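The Kidham precinct has published its property-crime summary for the period ending in May, and I have now read it twice. It lists 432 reports of theft from parked vehicles, of which 27 led to an arrest. Residents of Stestum, where I live, will find their streets on the second page.
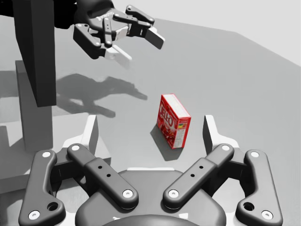
*A JELL-O box, standing on end.*

The summary does not separate forced entries from cases in which a door was left unlocked. I requested that breakdown in writing and was told that the records office needs 15 working days to reply. The request was acknowledged the same afternoon – a courtesy I wish to note.

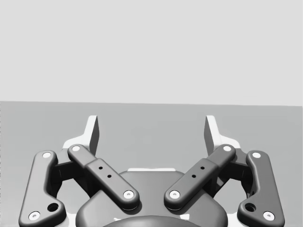
Mei Mbeki wrote in response to my previous post that her own report, filed online, was closed before anyone had called her. She asked whether a closed report still appears in the total. I have added her question to my request.

Patrol hours are a separate matter. The precinct logged 1,715 hours on the Ferreira Avenue side of the district, and gives no equivalent figure for the streets behind Flalard Park, where most of the overnight thefts were reported.

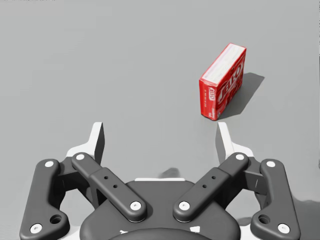
One reader objected that patrol hours say very little, and that better lighting at the park entrance would do more than a second car. The point is fair, although lighting falls to the city and has its own budget.

Anyone who had property taken this spring should keep the case number and the serial numbers of the missing items together.
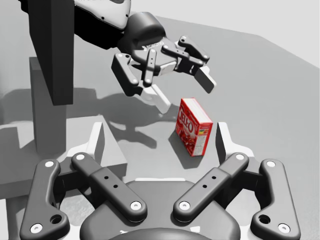

Recovered goods are held at the Kidham property room and released only against both. The counter closes at 4 p.m.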